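About Us

Hello, and welcome to Luvura. We're a small company that wants to know one thing: can a machine do your chores yet?

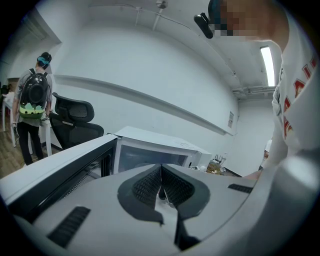

The short answer is "some of them, on a good day, slowly." The long answer is the rest of this page, so get comfortable.

I'm Ea Grímsdóttir and I started Luvura with Lai-ching Chien, who I met when we both worked at a firm that sold conveyor parts. Lai-ching fixed the machines and I wrote the manuals, and we had the same argument at lunch for most of a year. She thought a robot that could clear a kitchen table was just around the corner. I thought I'd be loading my own dishwasher until I was ninety. We never settled it, so we quit and made a business out of it (my mother still thinks this was a terrible idea, and she's been very patient with us).

What we do all day

We test chore machines. Companies that build them send them to us, or hire us to come to them, and we try them on ordinary jobs with ordinary stuff. Wiping a counter. Folding a towel. Putting a mug back on the shelf it came from. Opening a microwave, putting a bowl in, closing the door, and getting the bowl out again without tipping soup all over the floor.

We also collect demonstrations, meaning a person does the job the way they'd do it at home, with a hand-held gripper in place of their fingers, and the recording goes to the people teaching the machine. I love this part of the work! You learn so much about your own hands. Try picking up a teaspoon with two pads and no thumb and you'll see what I mean. I dropped the same spoon so often in my first week that Lai-ching moved me to sponges.

Then we write it all up in plain words. Our reports say what the machine managed, where it got stuck, how long it took and how often somebody had to step in. No scores out of ten, no gold stars. If a machine needs a person standing next to it the whole time, we say so on page one, and yes, that has cost us a customer or two.

So, can they do it?

People ask me this at weddings, at the dentist, in line for coffee. I've gotten pretty good at the two-minute version.

Picking things up is going well. A few years ago I'd watch an arm circle a cup like a nervous cat, and now most of the machines we see will just go and get it. Soft things are harder. A towel is never the same shape twice, and a fitted sheet is a cruel thing to do to anyone, robot or not. Clear plastic is a pain. So are thin plastic bags, wet plates, and anything shiny under a bright light.

Doors are their own little world. A microwave door sounds easy, and some of them are, but there's the kind you pull and the kind with a button, and the button kind needs a good firm push in just the right spot while the whole oven is trying to slide backward. One of our longest-running tests is called Himon (Lai-ching named it, she won't say after what) and it's nothing but opening and closing kitchen things. We've done 1643 tries on Himon so far. I could tell you which drawers I dislike personally.

The thing that still surprises visitors is how much a chore is made of bits between the bits. Say you ask a machine to heat up leftovers. You and I would move the junk off the counter first, check that the bowl is okay to heat, find a lid, notice the spoon still in there and take it out. Nobody taught us that as a list. We grew up around kitchens. A machine can be terrific at the bowl and the door and then be beaten by the spoon.

Shops and workrooms

About half our work isn't in kitchens. We do small shop-floor jobs too: sorting parts into bins, packing boxes, putting labels on, sweeping up at the end of a shift. Machines tend to look better there, and I think it's mainly that a shop floor is kinder to them. The bin is where it was yesterday. The boxes are the same size. The floor doesn't have a dog on it.

Our longest customer on that side is Prokodard, who pack hardware for furniture makers. They wanted to know if one arm could take over filling the little bags of screws and pegs. We spent 6 weeks with them this spring, starting in April, and came out with a mixed answer that everyone was fairly happy with. The arm was good at bringing full trays and taking empties away, and it didn't mind doing it at the dull end of the afternoon. Filling the bags themselves stayed with the people at the bench, who were far faster and could spot a bent screw by feel. One of them told me she wanted the arm to fetch and carry and keep its nose out of her bags, and I put that in the report word for word.

We've also been working with Moradi, who run rental apartments and want help with turning them over between guests. That one is tough! Beds, bathrooms, hair in the drain, a sock behind the radiator. I'm not going to promise them a robot housekeeper. We're looking at smaller pieces of the job, like carrying linens down the hall and restocking the shelf, and I think a couple of those could really work. The bathroom, I'm afraid, is still a person with a brush.

How we test

I get asked for the details a lot, so I'll put them in writing.

Every job gets 30 tries at least before we'll say anything about it. One good run makes a lovely video and tells you very little. We change things between tries, too. We move the mug, turn the handle the other way, dim the lights, leave a dish towel lying where it shouldn't be. Somebody's kitchen on a school morning is a messy place and we'd like to get as near to that as we can.

We do the same job by hand and write down that time as well. It's a humbling number for the machines, most days. Clearing and wiping our test table takes me 3 minutes if I'm being thorough. The quickest machine we've had took up to five times as long, and it left the crumbs.

And we write down the help. This is the part I'm fussiest about. If a person reached in to nudge the bowl, that's help. If a person picked a cup off the floor and put it back where the machine could see it, that's help too. You'd be amazed how fast people stop noticing they're doing it. I caught myself holding a cabinet door open for an arm last month, like I was being polite.

What we believe, more or less

Lai-ching says an about page has to have a bit like this, so we sat down with a pot of tea and tried.

We think chores are real work and deserve to be taken seriously. Most of the folks who've done them for a living know more than we do, and when we set up a new test we pay a few of them to come in and tell us what we've gotten wrong. A hotel cleaner looked at our first bed-making test and laughed out loud, then spent the whole afternoon fixing it for us.

We think a machine that does one boring thing well is worth having. I'd take a robot that only ever put the dry dishes away, every night, in the right cupboard. I'd pay decent money for it! I don't need it to talk to me or have a face.

We're also not out to cut anybody's job. When a company comes to us wanting that, we tell them what we've seen, and usually what we've seen is that they need their people more than they thought. Lai-ching is more hopeful than I am about the next few years, and she'd like me to add that. She points out that I said nobody would crack mugs in our lifetime, and mugs are pretty much cracked. (Solved, I mean. Also some of them are cracked.)

Who you'll meet

You'll probably talk to me first, since I answer the phone and write the reports. Lai-ching runs the test room and decides what counts as a pass. The rest of the crew changes with the work. We bring in people by the day to do demonstrations, and they come from all over: students, retired cooks, a guy who used to repair pianos and has the steadiest grip I've ever seen. No experience needed. If you can make a sandwich, we can probably use you.

Working with us

If you build chore machines and want a straight report, send me a note saying what it does and what you'd like it to do. Those are often different, and it helps to hear both. If it's heavier than two people can carry, please mention that too, as our elevator is small and has opinions.

If you run a shop or a workroom and you're wondering if it's time to buy something, I'd be glad to come and look around. The first visit is free. There's a fair chance I'll tell you to wait a year and buy better carts, so be ready for that.

And if you're just curious, come and see us. Our next open house is Sat 7 July, from ten until the cookies run out. You can try the hand-held gripper yourself, and there'll be a basket of towels and a tray of spoons set out for anyone feeling brave. Kids are very welcome and tend to beat the grown-ups at it. Ring the bottom bell and give us a minute to get to the door.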